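Pre-Sale Inspection Checklist: Cast Bronze and Spelter Figures
Site: Ratbridge saleroom, lower store
Date: 2019-10-30
Inspector: Ruben Jacobs
Second check: Philomena Quartey

Lot 383. Standing heron, bronze, signed Staletti on the base

1. Base level, no rocking on flat plate: PASS
2. Mounting bolt and washer present: PASS
Comment: Bolt is a later replacement with a metric thread. Note in catalog entry.
3. Joints at legs and neck tight under light hand pressure: FAIL
Comment: Movement at left leg where it meets the base. Old lead solder repair visible from underneath. Do not lift by the neck or body. Two-hand lift from the base only.
4. Patina stable, no powdery green spots: PASS
5. Foundry mark legible: PARTIAL
Comment: Reads "Galli" under a hand lens. Second line worn away.

Lot 569. Pair of bookends, spelter, marble bases

1. Base level: PASS (both)
2. Marble free of open cracks: FAIL
Comment: Hairline crack at rear corner of left base, open to a fingernail. Tape before moving. Remove tape before viewing.
3. Metal tested and description matches: FAIL
Comment: Draft entry says bronze. Scratch test under base shows gray metal. Entry to be corrected before printing. Estimate lowered to 600 the pair.
4. Felt pads intact: N/A

Display and handling

1. Plinth load rating posted: PASS
2. Museum wax on all figures under knee height: FAIL
Comment: Missing on the window row. Reapply and wait overnight before opening.
3. Cabinet locks working: PASS
Comment: Adano cabinet key sticks. Graphite only, no oil.
4. Lots with an estimate over 4,000 in locked cases: PASS
5. Nitrile gloves stocked at both benches: PASS 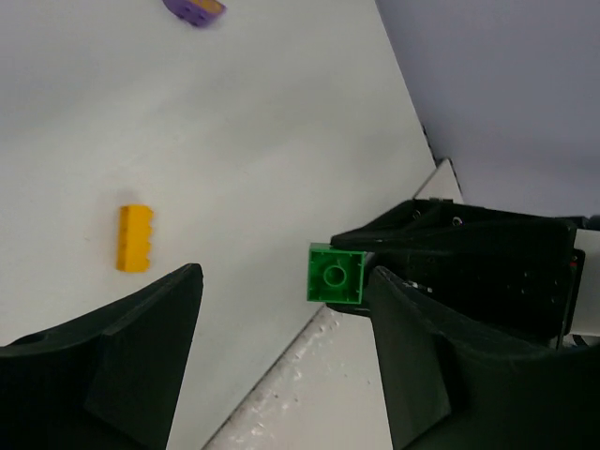
Reading time: 2 min

Storage conditions

1. Relative humidity below 45 percent: PASS
2. No bronze stored against cardboard or raw oak: FAIL
Comment: Three small animal figures on an oak shelf. Move to coated steel shelving and line with polyethylene foam.
3. Cleaning products locked away: PASS
Comment: Discard the ammonia-based polish.

Open items go to P. Quartey. Lot 383 stays off view until the leg joint has been rechecked.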